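Call for participants: community dialogue group on hate incidents and public safety

The Farah Centre for Community Relations is looking for 30 residents of Kuna to join a dialogue group starting in October. The group will discuss how people of different faiths live together in our city, and how the city should answer when someone is threatened or attacked because of religion or origin.

Last year our telephone line received 182 reports from Kuna and the nearby towns. Most of them were about insults on the street or on the bus, but a few were serious - and many callers said they did not go to the police. We want to hear why, and what would help.

You can apply if you are 18 or older and live in Kuna or Dunen. You do not need to belong to any religion. We especially welcome drivers, teachers, shop workers and parents of school children. Good English is not necessary, interpreters can be arranged if you tell us in your application.

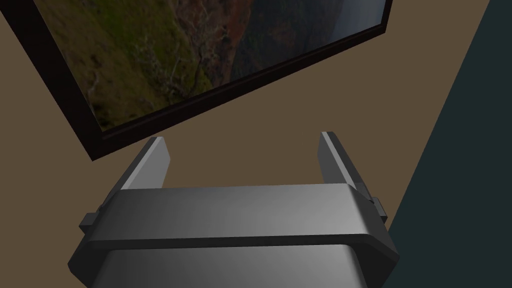 A gripper facing a wall with a framed picture. Computer rendering.

The group meets six times, in the evening from 6:30, in the Marnetti Building, second floor. Each meeting takes 2 hours, with tea and a simple meal. Participants who come to at least five meetings receive 800 dollars in total, paid after the last one. Child care is free of charge, but please ask for it early.

What you say in the meetings stays without your name. Our report will go to the city council and will be open for everybody to read.

To apply, write us one page about yourself and why you wish to take part. Handwritten letters are fine. Please leave them at the front desk of the Marnetti Building, addressed to Sadao Shibata, program coordinator. We answer every application, also when the answer is no.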